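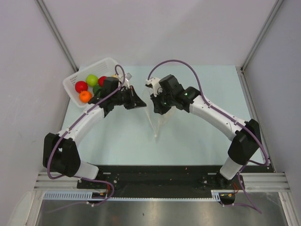

The bag is the hard part

At Drollum's test shop, the fruit goes in a white perforated basket and the trouble starts with a thin plastic bag. Two arms have to get the bag open and the fruit inside. Drita Hodžić has spent since February finding out which fingers are best at it.

She is comparing 2 sets. The first, from Perić, has pointed, triangular fingers. The second, from Estarska, is cheaper and wider. Both were put through 775 runs on the same pair of arms, with the same controller and the same fruit.

Picking up an apple was never in question. Either set will do that all day. The bag slides, folds over on itself and sticks to whatever touched it last. The pointed fingers got hold of the edge more often, but they also tore more bags. The wide ones hardly tore any -- they just missed.

"I'd take a miss over a tear," Hodžić says. "After a miss you can try again."

Nicanor Carrasco, who writes the control code, disagrees. A retry takes 9 seconds, and he thinks a slower close would save most of the bags. He has asked for another 3000 runs with the pointed set before anyone orders parts.

Cable routing took up more of the spring than either of them expected. An early layout pulled tight whenever a wrist turned far enough, and the clips on the forearms were moved twice. The next round starts after 15 March 2026, with a softer fingertip from Ditow added to the list.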